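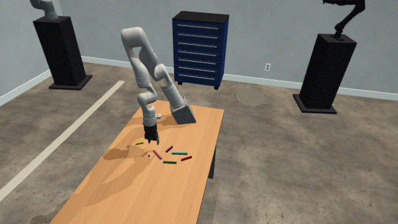

Automatisierung im Betrieb, Einheit 5
Handout zur Vorlesung, Stand: 30. Apr. 2023

Fallbeispiel Lotanero: Kommissionierung von Kleinteilen

Ausgangslage. Im Januar hat Lotanero das Sortieren der Farbstäbe auf einen Arm mit Zweifingergreifer umgestellt. Das Projekt heißt intern Calado, die Simulation der Zelle kommt von Ultolier. Laut Lastenheft sollten 300 Stäbe pro Schicht »ohne menschliches Zutun« ins richtige Fach wandern. Das menschliche Zutun besteht seitdem aus zwei Stellen, die vorher nicht im Organigramm standen.

Was sich an der Arbeit ändert

Früher: greifen, schauen, ablegen, nebenbei über die Kantine reden.
Heute: Fehlermeldung lesen, Stab gerade rücken, Meldung quittieren. Über die Kantine wird weiterhin geredet, nur lauter.

Das Erfahrungswissen (welche Stäbe gern wegrollen, welches Grün bei Kunstlicht als Türkis durchgeht) stand nirgends. Es wurde in einem Workshop »gehoben«, zu dem die Frühschicht leider nicht eingeladen war. Vgl. Skript, Kap. 2, implizites Wissen.

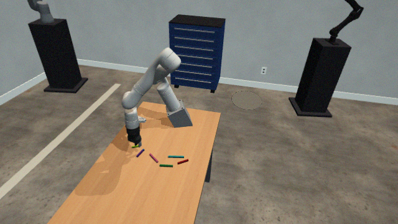

Abb. 2: Zelle in der Simulation, Greifer am gelbgrünen Stab.

Zum Begriff »Entlastung«: Körperlich trifft er zu, die Handgelenke danken. Die Aufmerksamkeit wird dagegen anders beansprucht. Wer stundenlang zusieht, um im richtigen Moment einzugreifen, ist abends auf andere Art müde. In der Gefährdungsbeurteilung fand sich dafür zunächst kein Kästchen.

Qualifizierung: Die Schulung auf der Bediensoftware Usent dauerte 6 Stunden, inklusive Begrüßung durch die Geschäftsleitung. Die Begrüßung war ausführlich.

Bis zur nächsten Sitzung
Notieren Sie für einen Arbeitsplatz, den Sie selbst kennen, welche Handgriffe in keiner Stellenbeschreibung vorkommen. Eine Seite genügt. Abgabe wie immer im Kursordner, bitte nicht als Foto vom Bildschirm.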